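The left gripper lost its position again

13/03/2024

Yesterday I wrote that the tracking was fixed. I was too early. In the afternoon the left gripper jumped again, and the recorded path went through the table as if the table were made of air.

Stijn De Graaf thought first about the light. I thought about the cable. We were both wrong, I think. When I replayed the session slowly, the error came each time I turned my wrist inward, so the marker cube showed only one face to the camera. With one face, the software sometimes chooses the wrong angle. Of 100 short recordings we had to throw away 34.
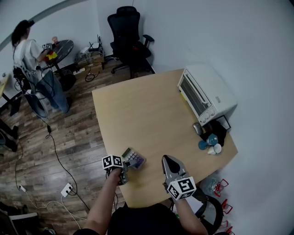 Left gripper next to the calculator, right one still open.

Kyung-hwa Shin asked what happens if such a path is played on the real arm at Kulwood. It is a good question, and I did not sleep so well after it. The arm would try to follow the jump at full speed. So I added a simple check: if the position moves too far between 2 readings, the file is refused.

The check does not repair the bad angle. For this I must still read the Wellel manual, the long chapter on calibration.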